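Corndale Floral Blanket, Large (Turquoise)
Product review, household textiles section
Reviewed by Nhàn Hầu for the Bridgate Consumer Office. Published 9th October.

The Corndale floral blanket is sold for general bedroom use and is supplied by Wattimena in a single large size. The office bought its sample at the ordinary retail price and assessed it at home alongside existing furnishings, as a household would use it.

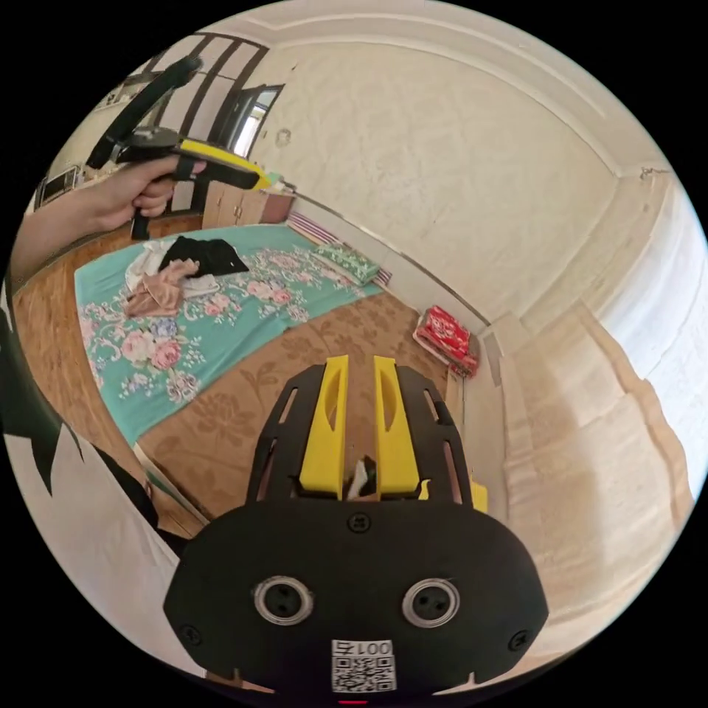
The blanket spread over patterned carpet, with clothing laid on it.

Appearance
The turquoise ground carries a floral print in pink and white. The colours are strong, and purchasers with a patterned carpet should consider the combination before ordering. Opened out on the floor, the blanket also serves as a clean surface for sorting clothes and folding smaller items.

Washing
The sample was washed 16 times between June and publication. The print kept its colour well. Slight pilling was noted along one hem – this did not worsen after the first few washes. Drying indoors was slow, and a household without outdoor space should allow a full day.

Light and placement
Strong daylight may fade printed textiles over time. Sheer curtains of the kind fitted in the bedroom soften the light but do not exclude it, and the blanket is best stored folded, away from the window.
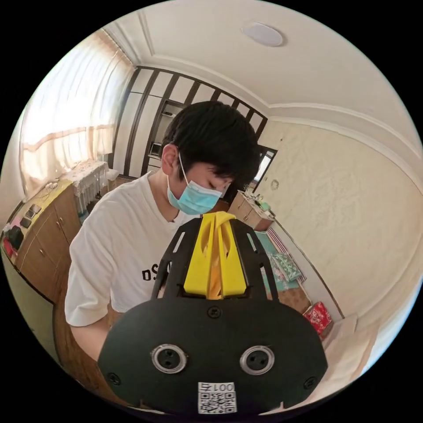
Comparison and verdict
The Stuvuter equivalent is softer to the touch but noticeably thinner. The Corndale blanket is recommended for everyday use, with a reservation as to drying time.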